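June 11, 2023

Second day on the handling rules for the Arnby cell. The Driltance draft still treats every load as a rigid box, and most of what we lift is not. Wrapped goods slip, and anything held by a strap swings after the arm stops. I rewrote section 11 to cover hanging loads separately, with its own speed limit and its own hold time before lowering.
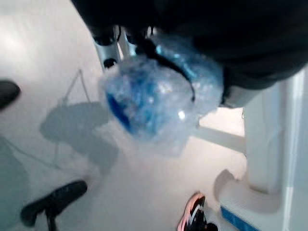 The speed limit is the part I expect Fliver to argue with. I set it at 35 percent of normal travel with a hanging load, and lower again if a person is inside the marked area. Their current sheet has one figure for everything. It also says "keep clear" and gives no distance. I wrote 900 mm from the edge of the load at full swing - measured on the floor, feet included.

Open points: who signs off a change of wrap or strap, and whether Jin needs a separate page for its grippers. I lean toward one page for all of them. The stop test stays at the start of each shift and after any tool change.

Log is at entry 154. Renumber section 12 tomorrow and check the cross references.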